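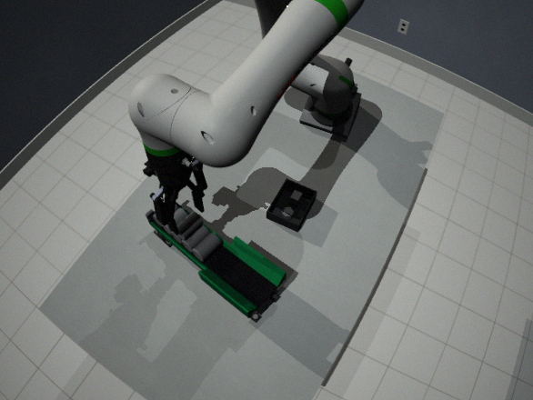
In June I visited the open day of Clisus in Turkham. I work in the packing hall at Soylu, where we fill boxes by hand, and my manager Régis Hervieu asked me to go and see if a machine could take over part of this work. My colleague Thảo Tăng came with me. We took the early train from Asirport and walked from the station, which took longer than the map said, and we arrived when the coffee was already finished.

The first part of the day was a talk by Monique Poulain, who leads the group for picking and handling. She spoke slowly and I was thankful for that. Her subject was a very small job: an arm takes gray cylinders from a green rack and must put them into an open black bin. In our hall a new person learns such a job before the first break. At Clisus they have worked on it for many months, and she did not try to hide this.

What surprised me is that most of this work is not done with metal and cables. It is done on a computer. They have built the whole place in a simulation, with the floor tiles, the arm, the rack and the bin, and even an electrical outlet on the wall. Thảo asked why they spent time on an outlet. Florian Langlois, one of the younger engineers, answered that he had put it there himself, and that the program should get used to seeing things which have nothing to do with the task. In the same way they leave hard shadows on the floor. The shadow of the gripper can fall over the very part it wants to take, and the part then looks dark on one side and light on the other. For my eyes this is no problem. For the program it was a big problem in spring, Florian told us.

After the talk we could sit at the screens and follow the runs. I stayed there for 40 minutes and missed the tour of the workshop. I don't regret it much, Thảo made good notes.

The fingers are black and thick, and the cylinders lie very close together, one directly behind the other. This is the same difficulty as we have with the tubes in our second line. When I pick a tube, I push the neighbor a little away with my small finger and I don't think about it. The gripper has to come down beside both ends of the cylinder without touching what lies next to it.

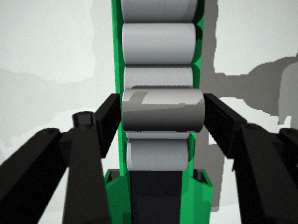
Can a robot already do the packing work in a normal shop?

It can do some of it, if the parts are always the same and always arrive in the same place, but a person must still be near to help when something lies wrong.

This was the opinion of Sherif Samir, who takes care of the customers at Clisus and who ate lunch at our table. I asked him about our case directly. He wanted to know how many different products we have. I said 107. He put down his fork and asked how many of these are round and stiff. I had to admit that I didn't know, and I have promised to send him a list.

We also spoke about chores at home, as everybody asks him about that. His mother-in-law wants to buy a machine that empties the dishwasher. He told her to wait. In a kitchen, he said, each plate is in another position each day, one glass is wet and the next is full of forks. A rack with equal cylinders is a holiday compared with this. I believed him, but I would also like such a machine.

Two things I could not find out. The first is the price. Sherif said it depends, and it was the only moment when he spoke fast. The second is how well a program trained in the simulation works later on a real arm. Monique showed a graph with up to 3654 simulated attempts for one setting, and the line went up in a nice way, but the graph for the real arm was from an older version and she did not want to compare them. I found this correct of her. For my report to Régis it was a pity.

My advice to him was to wait with the mixed orders and to ask for a test with the tubes only. They are round, they have no label at that moment, and they already come to us in a rack. If the arm does them more slowly than Thảo, this is acceptable for me, as it could also run in the evening.

For those who want to go next time: the entrance is at the back of the building, on the side of the parking lot. Groups are limited to 10 persons, so write to them early. The lunch was good, mostly lentils. Bring a warm sweater for the screen room.

Search this site Search Enter keyword

Last updated: Dec 13, 2024

Contact | © Soylu packing team pages | Back to top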